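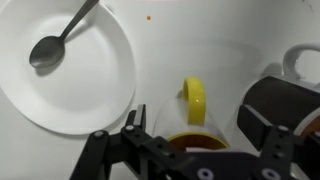
Stainless steel spoon on a round white ceramic plate

Teuber 217 Preview Cabinet
Counter-height locking display cabinet for jewelry and small valuables

Manufacturer: Teuber
Model: 217
Availability: built to order
Category: Auction and Saleroom Equipment / Display and Security

Overview

The Teuber 217 is a counter-height cabinet for showing jewelry, watches, coins and small silver during auction previews. It is built for salerooms that set up a viewing, run it for several days and take it down again. The viewer stands on the glass side. A staff member stands behind the cabinet and opens one drawer at a time to hand out a lot.

The 217 replaces the earlier fixed-top model. The main changes are the drawer interlock, the separate power tray and the lower plinth, which now accepts a pallet jack from either end.

Construction

The frame is welded steel with a powder-coated finish in gray or black. The top and front panels are laminated safety glass, bonded on all edges. There are no exposed screws on the viewer's side. The side panels are steel as standard and can be ordered in glass. Glass side panels cannot be changed to steel after delivery, as the frame rails are different.

The drawers run on full-extension slides and are lined with a removable fabric-covered board. Boards lift out without tools so that a complete drawer of lots can be prepared in the vault and carried to the floor. Lining fabric is undyed cotton unless another material is specified. Wool felt is not offered; it can tarnish silver in a closed cabinet.

Specifications

Width: 1164 mm
Height to glass top: 1000 mm
Weight, empty, steel sides: 113 kg
Drawers: four, individually locked
Lighting: LED strip, front and rear, dimmable
Color temperature: adjustable, warm to neutral
Power: external supply, mounted in plinth
Feet: leveling, with floor anchor points
Key system: Detell cylinder, keyed alike or keyed different

Lighting

Both strips sit behind a diffuser below the glass line and are not visible to a standing viewer. The front and rear strips dim separately. For colored stones, most houses run the front strip at neutral and the rear strip low. For pearls and older gold, the warm setting is usually preferred. The settings are held when the power is switched off.

The power supply is in the plinth, behind a ventilated panel, and adds no heat to the display space. Do not cover this panel with skirting or a floor cloth. Opals, ivory and other materials sensitive to dry air should be shown with the humidity cassette fitted (see Options).

Locking and interlock

Each drawer has its own cylinder. The interlock is mechanical and allows only one drawer to open at a time. If a drawer is left open by more than a finger's width, the other three stay locked regardless of key position. The interlock works without power.

An alarm contact is fitted to every drawer and brought out to a terminal block in the plinth. The contacts are normally closed and can be wired to most building systems. For houses without a suitable panel, the Adis wireless module is available as an option. It reports each drawer separately and logs the time of opening and closing.

The cabinet slows forced entry and makes it noisy. It is not a safe and does not carry a safe rating. Lots should go back to the vault at the close of each viewing day. Check the terms of your consignment and transit cover before leaving anything in the cabinet overnight.

Setting up

Place the cabinet on a firm, level floor and lower the four feet until the plinth is clear of the castors. Check with a level across the glass top in both directions. A cabinet that is out of level will still lock, but the interlock bar may bind on the lowest drawer.

Anchor the cabinet where the floor allows it. On carpet or protected parquet, two or more cabinets can be joined side by side with the coupling set. Leave enough room behind the row for a drawer to open fully with a staff member standing clear of it.

Moving the cabinet takes two people and a pallet jack. Remove the drawer boards first and lock all drawers. Never lift by the glass top.

Care

Clean the glass with a soft cloth and a cleaner free of ammonia. Spray the cloth, never the cabinet. Dust the drawer boards with a soft brush before each sale and replace the lining when it shows wear at the pin points. The slides need no oil.

Options

Glass side panels, pair
Humidity cassette, one per drawer
Adis wireless alarm module
Coupling set for joining cabinets
Spare drawer boards, set of four
Guletel padded transit cover
Magnifier arm, clamps to rear rail

The transit cover fits only cabinets with the feet fully raised. The magnifier arm cannot be used together with the coupling set on the same side.

Ordering

Please state finish, side panels, keying and lining fabric with your order. Cabinets ordered keyed alike must be ordered together, or the existing key code must be supplied in writing. Orders for viewings in December should be placed well ahead, as the workshop is usually full in the fall.

Sales and quotations: Ida Eichhorn
Spare parts and key codes: Waltraud Kleinschmidt

Key codes are released only to the registered owner of the cabinet.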